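Caring for a Worn Worktable Top

Filed under: Workshop, Surfaces

A tabletop that gets daily use picks up three kinds of damage: surface dirt, shallow scratches and dents. Treat them in that order. Sanding over grease drives it into the scratches and clogs the paper within a few strokes.

Cleaning

Clear the table completely and vacuum it, including the seam along the wall. Wash with warm water and a small amount of dish soap, using a cloth that has been wrung out hard. Work in strips from the back edge to the front. Rinse with a second cloth and dry at once with a towel.

Pen and marker come off most sealed tops with rubbing alcohol on a cotton pad. Test a hidden spot first. Shellac will soften under alcohol, and some paints will dull. Tape residue responds better to cooking oil left on for ten minutes, then soap.

Checking the finish

Put a few drops of water on the most worn area and wait five minutes. If the drops stand up, the finish is sound and needs only cleaning. If they flatten and leave a dark patch, the wood is taking in water and should be recoated before the next round of heavy work. Check near the front edge as well as the middle -- forearms and sleeves wear a finish faster than tools do.

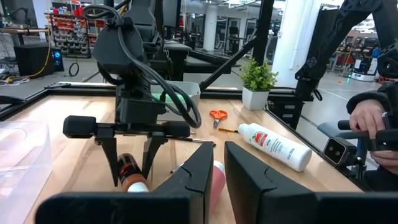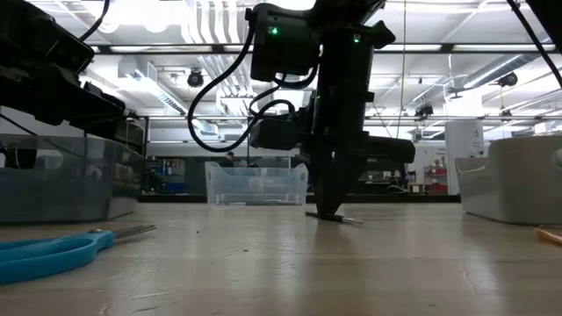

Scratches and dents

Look for scratches with a flashlight held almost flat to the surface. Overhead light hides them. Mark each one with a small piece of painter's tape.

Light scratches in a clear finish can be rubbed out with 2000 grit wet paper and a little soapy water, followed by paste wax. Keep the paper on a flat block. Scratches that catch a fingernail have gone through the finish and need filling.

Dents in bare solid wood can often be raised with a damp cloth and a household iron on medium. Hold the iron down for a few seconds, lift, check, repeat. Do not do this on veneer. Let the spot dry overnight, then sand lightly along the grain.

Recoating

Oil finishes go on thin. Wipe on, wait fifteen minutes, wipe off everything that will come off. Two coats a day apart are usually enough. Lay oily rags flat outdoors to dry, away from anything that burns, before throwing them out.

Keep a note under the table with the product and the month it was applied. Mine says April and has been right about the next coat for 3 years.

Correction: an earlier version of this page gave the iron setting as high. Thanks to Trudy Tomoana for writing in. Medium is correct.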